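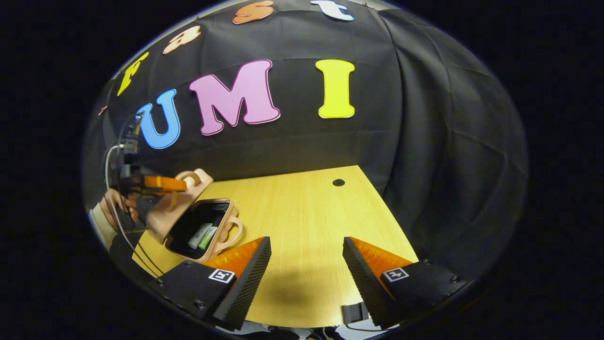 Zillthorpe, 22 October 2021

How to deal with a gripper that closes late

This guide covers one fault on the hand-held grippers we use for two-handed tasks such as opening a bag and holding the lid while the other hand reaches inside. The finger width recorded in the log lags behind the real fingers. A robot trained on those recordings closes after the hand has already started to lift, and the item stays in the bag or gets dragged against the side.

We first saw it in September. Craig Baird had 602 recordings from the bag task and 82 of them were bad before anyone spotted it.

What you need

The pair of grippers, a plain table with good light, a small tube or similar item, and the log viewer.

Step 1. Stop the robot

If the arm is already running the trained task, press the stop and leave it stopped until the end of this guide. A late close can pull the bag lid into the wrist. Davina Ritchie had a lid handle caught that way and it took two people to free it.

Step 2. Check the markers

Look at the square marker on each finger. Wipe both with a dry cloth. Replace any that is scratched or lifting at a corner — a bent marker gives a wrong width even when it reads.

Step 3. Do the slow close

Open the fingers fully, start a recording, and close them on the tube over a slow count of five. Repeat 13 times. Do this with each gripper on its own and then with both together, one holding the lid up.

Step 4. Read the delay

In the viewer, find the frame where the pads touch the tube and the point where the width stops changing. If the two are more than two frames apart, the gripper fails. Ours were out by 700 milliseconds at worst, and only when both grippers were recording.

Step 5. Reset the clocks

Close the recorder, unplug both grippers, then start the left one first and wait for its light before starting the right. Run step 3 again.

If it still fails, label the gripper and pass it to Sorcha Pollock. Do not correct the times by hand in the log. Recordings made since the last good check should be moved to the hold folder and left out of training.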